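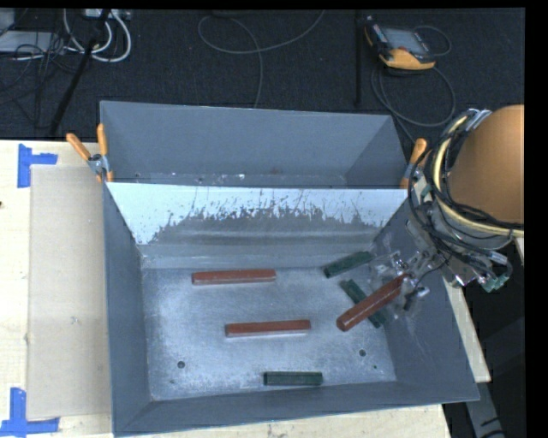
Gray sheet-metal bin with a sloping divider. The coating is flaked along the lower edge of the bright band.

Repainting a Worn Steel Parts Bin

These steps cover bare or painted mild steel. Galvanized bins need an etching primer first and are covered on a separate page.

1. Empty the bin and vacuum out chips and grit. Wipe all surfaces with degreaser, then with clean water. Let dry.

2. Scrape flaking paint back to a firm edge. If the old coating may contain lead, stop and test it before going any further.

3. Sand rust spots to bright metal with 100 grit paper. Feather the edges of the remaining paint until a fingernail does not catch. Corners and the foot of a divider take the longest – use a folded strip there.

4. Wipe off the dust with a lint-free cloth and solvent. Wear gloves from this point on.

5. Spray 3 light coats of metal primer, following the flash time on the can. Heavy coats run on sloped panels.

6. Apply enamel the same way. Treloar gray 415 is a close match for most older shop bins.

7. Leave the bin unloaded for 18 hours at room temperature. Full hardness takes longer – put a rubber mat in the bottom if heavy castings go back in early.

Touch up chips as they appear. Bare steel in a damp shop can rust overnight.

Torben Harms
Updated 06/01/2026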